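Das Rindodwood-Öl von Standevura — mein Liebling für Schneidebretter

31. August 2020, von Liviu Munteanu

Ihr habt so oft danach gefragt, jetzt ist es endlich im Shop! Ich öle meine Bretter seit Jahren damit und habe vorher so ziemlich alles durch, von Sonnenblumenöl (klebt irgendwann, bitte lasst es) bis zu sündhaft teurem Wachs aus dem Bootsbau. Das Rindodwood zieht schön ein, riecht nur ganz leicht nach Nuss und reicht ewig. Die Flasche hat 700 ml, bei mir kommt damit ein großes Brett auf bis zu 80 Anwendungen — dünn auftragen vorausgesetzt.

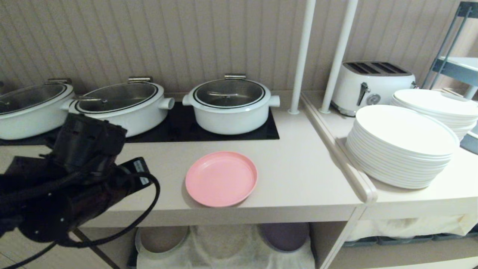
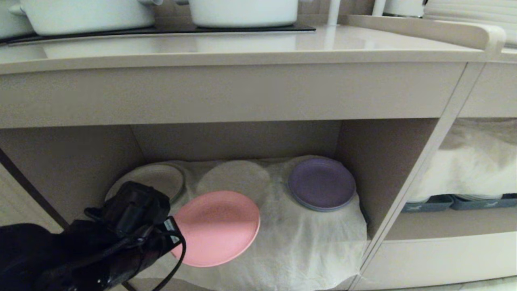
Aufgetragen wird es mit einem fusselfreien Baumwolllappen, immer in Faserrichtung, und nach zwanzig Minuten nehmt ihr den Überschuss ab. Danach braucht das Brett eine Nacht Ruhe, am besten hochkant. Wer wie ich ständig Platznot hat: Auf die Arbeitsplatte neben die weißen Töpfe mit Glasdeckel würde ich es nicht legen, vom Kochfeld kommt beim Kochen zu viel Dampf. Ein Tuch im offenen Unterschrank, so eins wie das weiße unter dem rosa Teller, geht als Unterlage prima, nur kriegt man die Ölflecken da nie wieder raus!

Bei stark ausgetrockneten Brettern schleife ich vorher mit 180er-Papier an und öle zweimal. Nussbaum wird deutlich dunkler, Ahorn kaum. Den Lappen bitte ausgebreitet trocknen lassen, nie zusammengeknüllt, der kann sich selbst entzünden.

Artikelnummer 387, ab Oktober auch im Kanister.

Kommentare

Holzwurm_B: Geht das auch für Messergriffe?

Liviu: Klar, mach ich bei meinen genauso.

Petra: Zweites Brett fertig, Eiche sieht super aus — danke!

Zuletzt angesehen
Nowicki Ziehklinge
Bumgate Lappenset Baumwolle
Schleifpapier Korn 2000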